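Influencer Disclosure Labels and Viewer Recall in Short Product Videos
Project report, Media and Communication Methods, Clusen campus
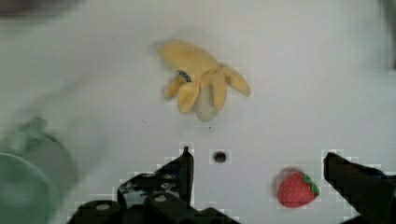
1. Background
Paid product videos must carry a disclosure, but the rules leave its placement open. This project tested whether placement affects how many viewers remember that a video was sponsored.

2. Method
We produced 3 versions of one 17-second video for a phone stand sold under the name Sostix. Version A showed the label in the opening second, Version B showed it throughout, and Version C placed it in the caption only. The videos ran on the Zisasthorpe student channel during April and received 2732 views in total. A recall survey was completed by 100 viewers through the Berrada form tool.

3. Results
Recall was highest for Version B and lowest for Version C. Version A fell between the two, closer to C. Several respondents who saw Version C described it as a review.

4. Limitations
Respondents chose to take part, and most were students. Views were not split evenly across versions. The survey did not record whether the sound was on, so the spoken mention of the sponsor could not be separated from the label.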